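# Sorting Out the Snack Bar Situation

If your house is anything like mine, snack bars don't live in one place. They live in the glove compartment, the bottom of the gym bag, the pocket of last winter's coat, and in that one kitchen drawer that also holds the batteries and the birthday candles. I used to buy a new box every time I shopped (I never could remember what we had), and then in July I opened a cupboard and a small avalanche came down on my head. So I set aside a morning and worked out a system, and I've kept it up ever since, which for me is saying something!

You don't need to buy anything special for this. A clear table, a marker, a shallow bin or an old shoebox, and a cup of coffee will get you there.

## Step 1: Round them all up

Go through the whole house before you sort a single thing. Check the bags by the door, the car, the desk, the nightstand if you're that sort of person (I am). Bring everything to one table and just drop it there in a heap. Don't start lining things up yet, tempting as it is. My friend Nadège Gaillard always wants to sort as she goes, and she always ends up doing it twice when another handful appears out of a backpack.

Take the bars out of their boxes, too, if they came in one. Boxes are terrible liars. I had a big one on the top shelf that I'd been treating as full for months, and there was a single bar rattling around in the bottom.

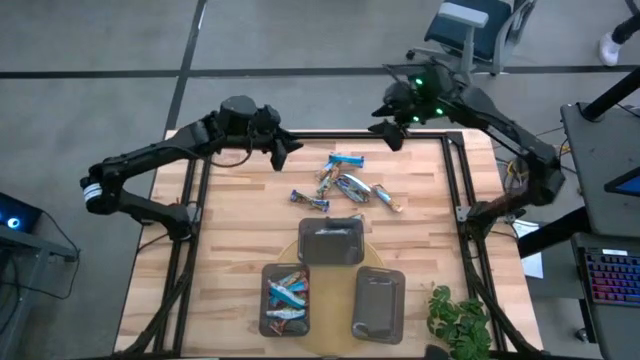 Once you've got your heap, spread it out a little with your hands so that every wrapper shows. You want to be able to pick up any one of them without digging.

## Step 2: Check the dates

Turn each bar over and look for the date, which is usually stamped along the crimped end or near the seam on the back. The print can be maddeningly faint. Tilt the wrapper toward a window, and if the foil is shiny, tilt it the other way. I write the month on a bit of masking tape and stick it on the front, nice and large, and I've never regretted the extra minute.

Give each wrapper a gentle squeeze while you're at it. If there's a tear or an open seam, out it goes. A bar that has only gone a bit out of shape from sitting in a warm car is another matter, and I leave those to your own judgment and your own appetite.

## Step 3: Group by when you eat them

I tried sorting by flavor first, and then by brand, and neither one lasted a week. What finally stuck was sorting by occasion:

- **Breakfast on the run:** oats, nuts, anything filling
- **Lunch boxes:** smaller bars, and no nuts if your school doesn't allow them
- **Treats:** the ones that are really candy, let's be fair
- **Car and bag:** nothing with a chocolate coating in summer

If a bar could go in two groups, put it in the one you run out of fastest.

## Step 4: File them standing up

Stand the bars on their long edges in your bin, like records in a crate, with the soonest dates at the front. A piece of cardboard cut to the width of the bin makes a perfectly good divider, and you can write the group name along the top. Leave a finger's width of slack in each section. If you pack them in tight, people will pull out three to get one, and you know they won't put the other two back.

Very short bars tend to sink. I put a folded dish towel under that section and it brings them right up to the level of the others.

## Step 5: Pick a top-up spot

Choose one shelf for the bin, low enough for whoever packs the lunches. New bars go in at the back of their section, straight from the shopping bag. I do a quick check while the kettle boils, and if a section is down to its last couple of bars, that goes on the list.

The coats I still have to check every few weeks. Last time I found two in the same pocket.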